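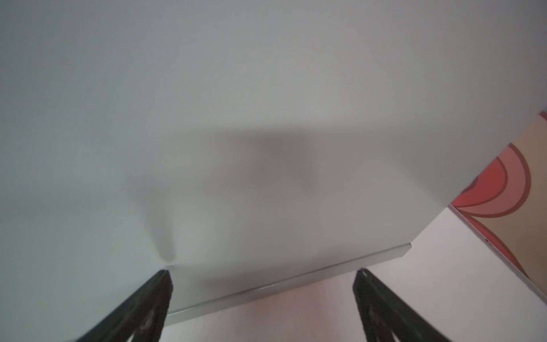
Sun-ja Hyun wrote in to ask whether walls are worth the trouble on a small bench cell, or whether two arms on a rail will do just as well in the open. She has the arms bolted down already and would like to start using them.

You can start without walls. I did, for most of a summer. I would still put them up before doing any serious work with the cameras, and I would put them up before the wiring, which I did in the wrong order. What follows is mostly the reply I sent her, with the bits I left out put back in. It applies to a pair of small arms on a table-sized cell, at home or in a shared place like ours at Mistutwood. If you have something that can lift a person, you need better advice than mine.

Where to put it

Pick a spot where you can leave it. Moving the cell a few inches to let someone get at the pillar drill means checking all your taught positions again, and that is a lost evening. Ours had three homes in the first year. The one it has now is the coldest corner of the building, but people don't need to walk past it.

Leave room to stand at the front, and enough room at one side to get a hand in behind the wall. You will drop a nut down there.

Check the table for rock before you put anything on it. Put a full mug of water on one corner and lean on the opposite one. If the water moves more than a little, fix the table first. Folded card under a foot works for a week and then it doesn't. We cut a packer from scrap and screwed it to the leg.

The outer posts

Aluminium extrusion is easy to live with. It is dearer than timber but you can move a beam up or down with one hex key, and you will want to. Buy it cut to length if you can. The ends from a supplier's saw are square and mine never were. Ours came from Harkelon, who sell offcuts by the box, and the longer pieces were cut by the man at the counter in Vulterdale while I waited.

Put the posts up loosely, all of them, then square the lot, then tighten. If you tighten each corner as you go, the last one won't meet. Measure both diagonals of the base. When they match you can stop measuring.

Buy more T-nuts than you think you want. A bag of 100 sounded silly and we have been back for another. The sort that drop in from the front and turn are worth the extra, especially once the walls are on and you can't slide anything in from the end.

A beam across the back is useful for more than stiffness. Set it a bit above whatever is going to stand against the back wall, and you have somewhere to hang things.

Walls

Use anything flat, light and stiff. Ours are thin board with patterned paper on the inside. Plain walls are fine too, and if you are only replaying taught moves the arms won't care. If you are using cameras and training something on the pictures, the walls matter a great deal, as they stop the rest of the room getting in. Before ours went up, results changed with whoever was at the next bench and what they had on.

Paste the paper down flat on the board before the board goes on the posts. Start from the middle and work out with a dry cloth. A bubble will cast a shadow from some angles, and you'll be chasing it later. Let it dry overnight under something heavy.

Trim with a new blade. One blade per wall is about right.

Avoid anything shiny. Gloss paper gave us a bright patch that slid along the wall when the arm moved, and I took it all off again.

The floor

Light grey or off-white, matt, and cleanable. A damp cloth gets most marks off. Don't use a scouring pad, which leaves a polished spot that shows up more than the mark did. Expect scuffs where the fingers come down too far. We leave those.

If you need position marks, use small bits of low-tack tape and take them up when you have finished. Old tape goes hard and has to be scraped.

Mounting the arms

Both bases go on the front rail, one at each end, facing in. Put the rail on first and check that it is level along its whole length. Then clamp the bases without bolting them, switch on, and move each arm by hand to the far corners of the work surface. You want both to reach the middle without stretching, and you want each to fold away on its own side without hitting a wall. We moved our right-hand base twice before drilling anything.

Teach the folded position first and give it a button of its own. You will use it more than any other.

Threadlock on the base bolts, the removable kind. They do work loose. I check them on the first of the month with the hex key that lives on a hook by the door, and generally one has moved. 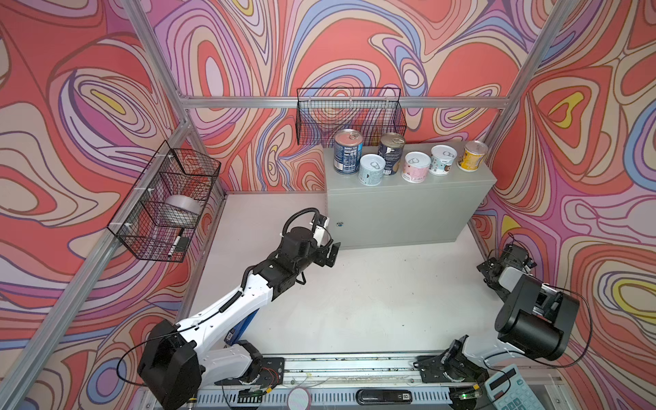
Cables are the next thing, and they take longer than the arms. Run each one loosely, put the arm through every move it is going to make, and only then tie it down. A cable that looks generous with the arm folded can be tight as a wire at full reach. The worst spot is the wrist. Leave a proper loop there, and if it's going to rub, put it in corrugated sleeve.

Don't pull cable ties hard. Leave them so you can just turn the cable inside. Hook-and-loop strap is better anywhere you expect to open up again, which in our case has been everywhere.

Label both ends of everything before it goes in. Masking tape and a pen will do. Write what it is, and skip the numbering scheme. I had one and lost the sheet.

Keep the small boards along the front where you can see their lights. When something stops, the first thing you want to know is whether it has power, and you don't want to be lying on your back with a torch to find out.

Emergency stop

Fit one that cuts power to the motors, and put it where you can hit it without leaning across the cell. Test it at the start of each session. Remember that some small arms go limp when the power goes, so whatever they are holding comes down, and so does the arm. Keep your other hand out from under it.

Things to practise on

Start with what is in the kitchen. Food tins are good. They are the same size every time, they don't mind being dropped, and you can get tall ones and short ones for very little. Use full ones once the gripper is behaving and empty ones before that. Tape over any sharp rim on an opened tin. Avoid glass altogether.

Keep tall things at the back and short ones in front, otherwise the gripper clips the tall one on its way to the short one. It sounds obvious, and I have still had to pick tins up off the workshop floor.

A small metal cabinet is a harder job and a useful one. Put it hard against the back wall so it can't creep. Thin sheet gives under a fingertip, so approach slowly and stop early. If you teach the arm to press until it meets something solid, it will go on pressing after the metal has begun to move. Set the current limit low, see whether it still does the job, and put it up in small steps if it doesn't. Folded edges are the best place to take hold of sheet metal, if the shape gives you one.

Take the key out of any lock before you run the arms near it and hang it up somewhere else. A key sticking out is the first thing a finger will catch.

Storage inside the cell

Wire mesh baskets clipped to the wall or the beam keep tape and pens off the work surface. Hang them high enough that the elbow passes underneath. Check with the arm moving slowly at its highest point and don't trust your eye. Mesh is better than solid plastic for this, as you can see what's in there without tipping it out.

Don't fill them just because they are there. Anything on the wall is something the camera has to look at.

Fingers and grip

Hard plastic fingers are slippery on painted metal. A strip of thin rubber on the inner face helps a lot. Rough up the plastic with 300 grit first, wipe it, and use contact adhesive on both sides. Leave it the full time on the tin. Double-sided tape held for one afternoon.

Check the finger screws whenever you check the base bolts. They are small and they do not make a noise when they fall out.

If there is a camera at the wrist, wipe the lens with a glasses cloth before each session. Don't touch the mount while you do it — the slightest turn and you'll have to calibrate again.

Light

Soft and even. We hung a diffuser made from a bit of old blind and it was the cheapest improvement of the lot. Keep the cell away from a window if you can. If you can't, draw the curtain even on dull days.

Keeping notes

A school exercise book on a string. We write the date, what was tried, and anything that was moved. The one from last July has saved me twice. Entries on the computer are fine for numbers but people don't stop to type when they've knocked a post with their hip, and that is the entry you want.

Cost

Leaving out the arms, we spent nearly 511 pounds, and 48 of that was hex bolts and T-nuts. The paper was a roll end from Nam on the high street. The table was already there.

Sun-ja's second question was about leaving it running overnight. I don't. Fold both arms, switch off at the wall and put the cover on, an old cotton sheet in our case. Wash it now and then, or the fluff ends up in the joints.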